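Vendredi 23 mai

Retour de casting, vite fait, j'ai un train dans pas longtemps. Donc : Hoken cherchait 13 filles pour le défilé de novembre, on était une file jusque dans la rue. Numéro au feutre sur la main, talons dans le sac, trois passages et merci au revoir. Pas un mot sur la marche. Rien.

Le book, ils l'ont feuilleté à l'envers – véridique. La série pour Xolalpa leur a plu je crois, enfin la dame a hoché la tete.

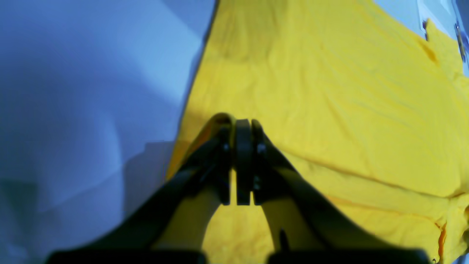 Sinon côté agence, toujours pas signée chez Plirkincombe. Ils veulent des polas neufs, sans maquillage, cheveux attachés. Encore. Les derniers datent de l'hiver et j'ai coupé la frange depuis, bon, ok, ils ont raison.

Et Jondumach m'a enfin payée ! 2 901 euros pour le catalogue maille, commission déjà enlevée. Je comptais sur un peu plus mais ça fait deux loyers et des chaussures qui me font pas mal.

Réponse de Hoken lundi normalment. Je vous dis.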